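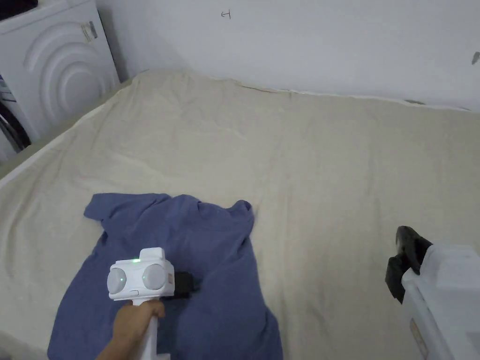
The Skavero working rules for hand-held garment recording are open for comment until the end of May. They apply to all sites that submit sessions to the shared archive. The rules cover the state of the station, the state of the device and the conduct of the operator. Rule 1 concerns the device: the green indicator shall be lit before the jaw touches the garment, as with the gripper on the blue shirt, and a session started without it shall be discarded in full. Members are asked to reply in this thread and to give the rule number in each reply.

Eyvindur Stougaard
Moderator, Recording Practice

skov_bench wrote:
We support Rule 1. In our last return, 2,539 of 2,618 sessions were accepted, and most of those refused had been started before the light was checked. We would ask for a clearer wording of Rule 2. "The surface shall be prepared" may be read as a demand for a smooth sheet. Our operators took it that way and spent a good part of each morning pulling the cover straight.

Svend Mikkelsen wrote:
I do not agree that the wording should be left open. A sheet that is smooth on Monday and creased by the afternoon gives two different stations under one station number. Either the sheet is smoothed before every session or it is never smoothed. My preference is for the former.

kercombe_room2 wrote:
Kercombe takes the opposite view. A cover in a home has creases, and a rule which removes them removes the thing we are trying to record. What matters is that nothing unlisted lies on the surface. With both grippers held well apart, the cloth at the left and a clear stretch of cream sheet between the devices, an operator can see at once whether anything has been left behind. The card against the wall stays where it is and should be entered in the station record.

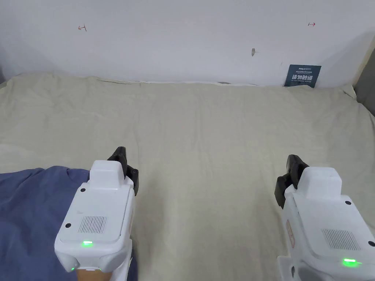
Revised text of Rules 2 to 4

Rule 2. The cover shall be laid over the whole surface. Creases are permitted. Objects not named in the station record shall be removed.

Rule 3. Signs, notices and marks on the wall shall not be moved or cleaned off during a recording period.

Rule 4. The operator shall hold the device by the handle only and shall approach the garment from the near edge.

E. Stougaard

Svend Mikkelsen wrote:
I accept Rule 3 and Rule 4. I maintain my objection to "Creases are permitted" and ask that it be noted. I would also point out that Rule 4 will be hard to follow when the garment lies towards the middle of the bed with one end bunched into a roll. The jaws can be brought over the near edge of the cloth, but the roll is at the far side of the reach.

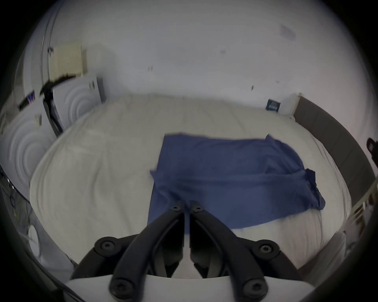
Must a session be repeated if the operator lets go of the garment by accident?

The session should be kept and marked as a dropped grasp. It is repeated only where the operator has also touched the garment with a bare hand.

sinex_user6 wrote:
Thank you, that settles the matter for us. We hold 388 sessions marked in that way and had been on the point of deleting them. On Rule 3, may we have guidance on how much of the room belongs in the station record? Our entry lists the bed and the wall and stops there.

kercombe_room2 wrote:
We list everything that a jaw camera can take in, including the washing machines, the basket on top of one of them and the paper notice on the wall. The lens is very wide and the list is long. Pencil figures are copied as written.
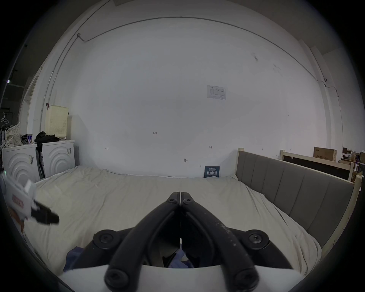
Bed station at Kercombe, with the blue sign and the "1.25" mark on the wall.

skov_bench wrote:
We consider that excessive. Skov would record the furniture and the fixed signs only. A basket may be moved by anyone who uses the room, and the record would be out of date within a day.

E. Stougaard wrote:
Both views are noted. Until the rules are adopted, sites may use either form of list, provided that the form is stated on the first line of the record. Mr Mikkelsen's objection to Rule 2 has been entered. Further replies on Rule 3 should be posted before the thread is closed.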